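Ronja Wallin has been driving a robot with two hand controllers since April, and she says she is still bad at it. Her job at Starari is to do small kitchen chores inside a simulator, again and again, so that a machine can copy her.

The pitch is that you show it once or twice and it learns. I spent a morning at the firm's Grevedgate office and saw a lot more showing than learning.

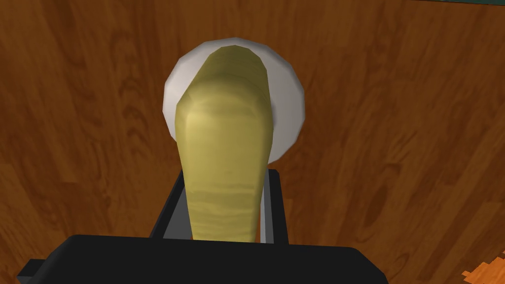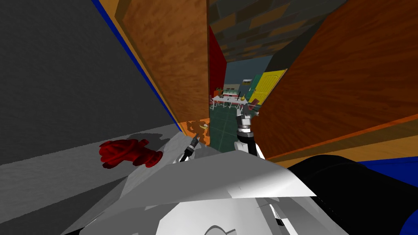 Simulated views from the gripper and from the robot's body.

Forty-one tries before lunch

Wallin logged 41 tries that morning and kept 12. The rest she threw out - a bad grip, a slow start, an elbow she forgot she had. Each one she kept goes into a training set called Bilura. What it is worth outside the simulator is harder to say.

"Rendered wood doesn't get sticky," says Styliani Drakos, who left the company's testing group to work at Hollenstein. She thinks copying people is a fair way to begin. She also thinks the firm talks about it as if the hard part were over.

I asked to see the trained robot work alone. It got six tries at moving one item on a tabletop and managed two. The staff seemed pleased with that. Wallin had already put her headset back on and was setting up the next run.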